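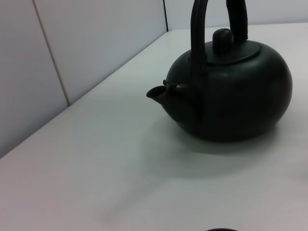
**Kincaid Teapot, matte dark green**

The Kincaid has a wide, squat body, a short tapered spout and a tall handle arching over a knobbed lid. It is supplied through Tollside to dining rooms and residences - catalogue colour no. 23.

Orders are received at the Bamelcombe office. A handleless cup may be ordered separately. 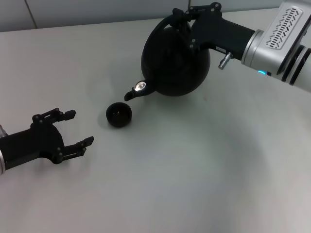 Is the lid sold separately?

Replacement lids are available on request, item 196.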